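[Motum-users] Re: How many episodes before the first training run?

From: Sanaa Ramadan
To: Motum-users list
March

Oğuzhan Baysal wrote:

> We are starting on desk cleanup and have 90 episodes so far.
> Is that enough to train on, or should we wait? Also, do you
> throw out the parts where the arm is moving fast and the
> wrist view is all smear?

Train now. You will learn more from one bad policy than from another week of recording. Our first run at Hovdale used 400 episodes and I wish we had stopped to look much sooner. We are at 659 now.

On the second point, we keep the fast parts.
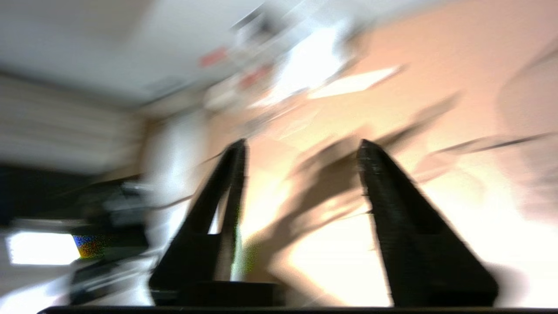

Ratree tried filtering them out by a sharpness score. The trained arm then stalled between reaches, so we put them back. What we do cut is dead time at the start, before the operator has taken hold of the leader arm. The trim script is in the Prelledberg repo and it takes 2 arguments, the episode folder and the idle threshold.

As for what goes on the desk, use ordinary clutter and move it between episodes. Cables are the hard part for us. Black ones that cross each other get grasped in the wrong place more than anything else.

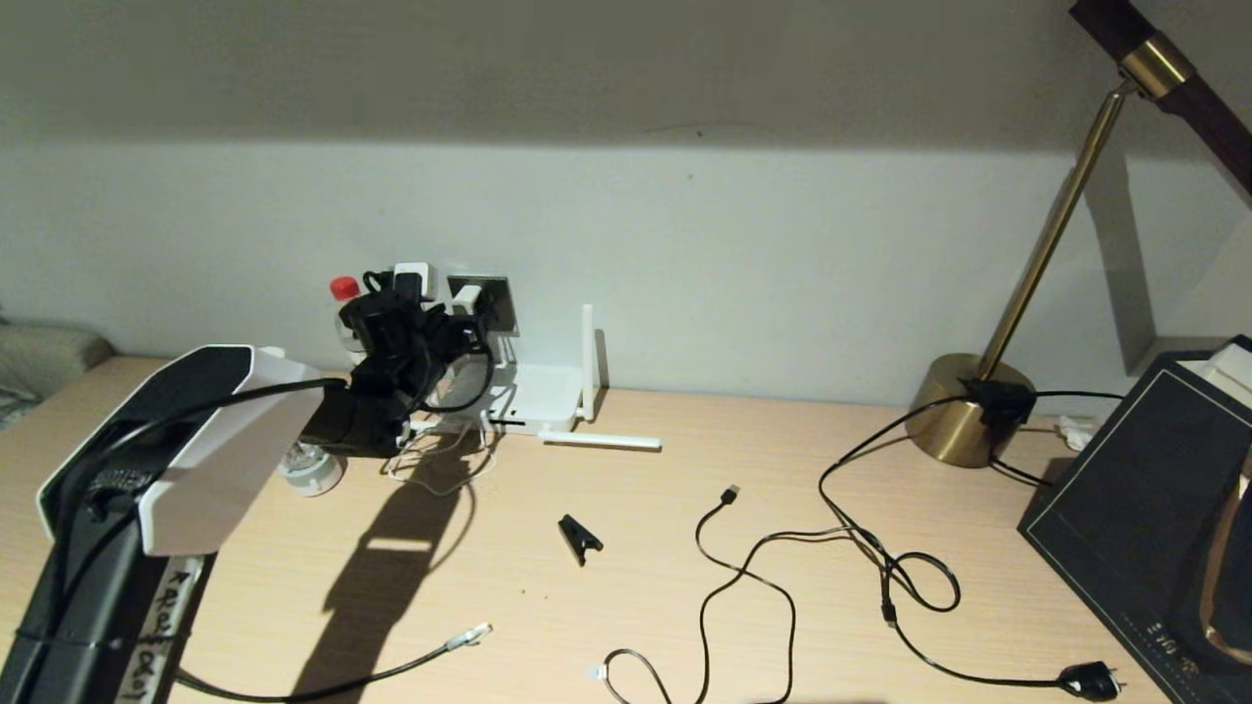 Page last changed: March, 16:40

Adel keeps the lamp and router in for every session and shifts the small items. I would move the big things too. Hipólito has a set recorded that way and can share it if you write to him off list.

Please send your camera settings along with the 90. If exposure is on auto, fix it before you record more.

Sanaa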